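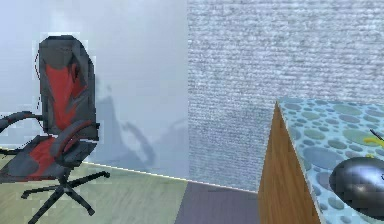 Section 2: Setting up the Tarora desk scale

Read this section before you plug the scale in. The Tarora weighs letters and small parcels up to 500 grams and needs a flat, firm surface. Put it where you can read the display from your seat. If your chair has armrests that reach forward, like the ones on the gray and red chair, check that they do not bump the desk when you turn. A knock during weighing gives a false reading.

1. Remove the foam from under the tray.
2. Turn the four feet until the bubble sits inside the ring.
3. Connect the power cord and press ON. Wait for the display to show zero.

Note: The scale needs about 40 seconds to settle after a cold start.
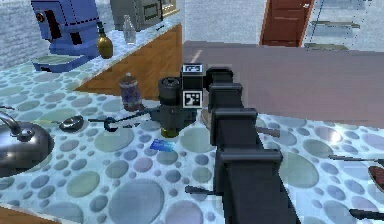
4. Hold CAL until the display flashes, then set the 400 gram weight in the middle of the tray.
5. When the flashing stops, take the weight off. The display should return to zero – if it does not, repeat from step 2.

Caution: Do not press on the tray with your hand. Too much force can bend the load cell.

Calibrate again whenever you move the scale to another room. Spare feet and weights can be ordered from Girnmont.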